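I inherited my aunt's opinions about housekeeping and, two years after that, her ironing board. The opinions were in better shape.

Her position was that a house should be reset every night, like a bowling alley. Dishes away, cushions plumped, tomorrow's clothes over a chair. I lived with her on Pollock Street in Tellville for 27 months after college, and I reset that house every night with the enthusiasm of a man serving a sentence. Then I got my own apartment and let everything lie where it fell for most of a decade.

What brought me back was July. The air conditioning quit, the landlord went quiet, and I found I couldn't sleep in a hot room that also had a pile in it. One or the other, fine. So at eleven at night I put away the pile. It took less time than I had spent that week stepping over it.

My friend Elie Matar, who folds his dish towels in thirds and is smug about it, told me I'd been "reborn." I told him I'd been sweaty. He sent me a link to a $248 linen cabinet.

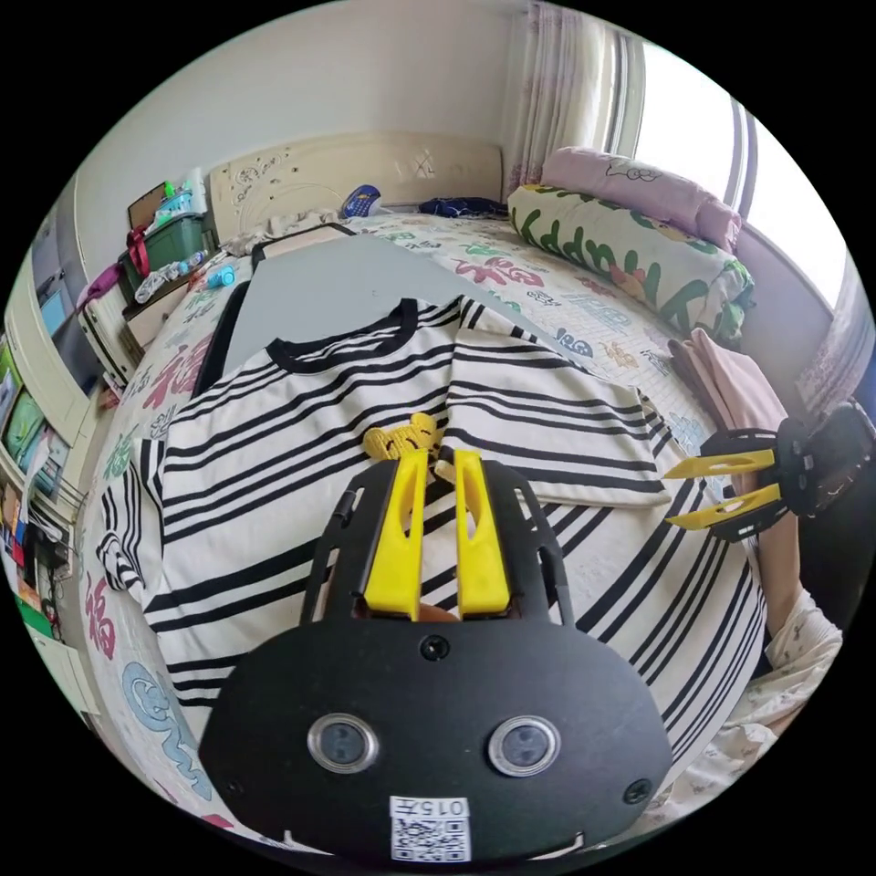
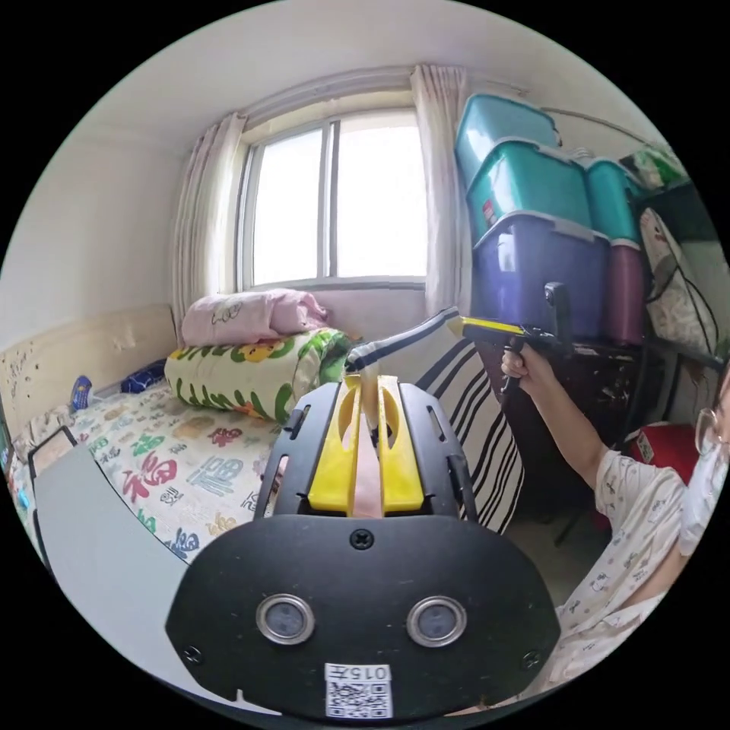 I did not buy the cabinet. I bought a laundry hamper with a lid for $68, and I would like to register a complaint about the lid. A lid sounds like a good idea. In practice it's a shelf, and by the second night there was a sweater on it. I've since taken it off and put it behind the bedroom door, where it leans and falls over whenever I come in late.

The rest of the reset has held up, mostly. I skip it when I've been out, and I don't do the stove, whatever my aunt would say about the stove. Tomorrow's clothes do go over the chair now. Tomomi Shibata from work asked why I'd stopped showing up in a shirt that looked slept in, and I explained the whole system to her at some length by the coffee machine. She said she'd meant it as a compliment and went back to her desk.

The ironing board still shrieks when you open it. I've tried oil on the hinge and I've tried opening it slowly, which only makes the shriek longer. The downstairs neighbor has started shrieking back.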